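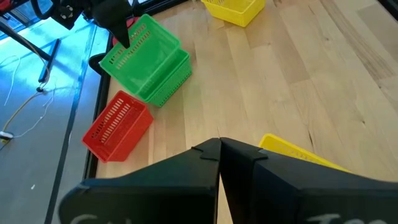
Check the fingers before you blame the code, Divina Evangelista told us in our first week on the cell, and she said it so often that we ended up writing it at the top of the maintenance log. This report covers what our group learned about setting up and looking after the Otby cell, a two-armed bench station that sorts plastic baskets on a wooden table. None of us had worked on a robot before June. By the end we were fighting over whose turn it was to do the morning check!

What we started with

The cell came to us working, more or less. Both arms moved and both grippers closed, but the grip was uneven and the basket runs kept stopping partway. The old log said the fingers should be looked at every 3,000 cycles. The counter was already past that and there was no entry to say anyone had done it.

The baskets are a good test piece because they are light and the walls are full of slots. A fingertip can slide along a rim or poke into a slot, and if the two fingers don't meet properly the basket swings round instead of lifting. We used green, red and yellow ones, and left them lying at all sorts of angles.

Finger alignment

This was the biggest job and the one we enjoyed most. We took the fingers off each gripper, cleaned the mounting faces with a dry cloth and put them back with new screws. Then we closed the gripper slowly and looked at the gap from the wrist camera, which gives a much better view of the tips than you get leaning over the table (we tried both). If the gap was wider at one end, we loosened the screws and started again. The first gripper took us 4 tries. The second took 2, so we must have learned something.

We also found that tightening one screw fully before touching the next pulls the finger sideways. Going back and forth between them a little at a time fixed it.

Cables and the table edge

Gwilliam, our other bench partner group, had a fault that came and went for days, and it was a connector working loose. After hearing that we added cables to our own check. We follow each one by hand from end to end, press every plug home and then move the arm through its full reach with the speed turned right down. Anything that goes tight gets more slack. We do the same near the edge of the table, where an arm reaching low could catch on something.

Zeroing the arms

Each arm has to be zeroed after the fingers come off. We used the Branex routine that was already on the cell computer. It asks you to bring the arm to a mark on the table and confirm. Our first marks were in pencil and rubbed off, so we changed to small scribed crosses. Please don't sand them out.

Results

After the rebuild we ran 266 basket lifts across both arms. Over 4 in every 5 finished without a stop, and most of the failures were baskets lying one on top of another. We want to look at that next. Tilting the upper basket with one arm before the other goes in seems promising, but we ran out of bookings to test it properly.

The updated log and our screw settings are in the Cunham folder, along with the spare fingers list. The next group will need to order screws.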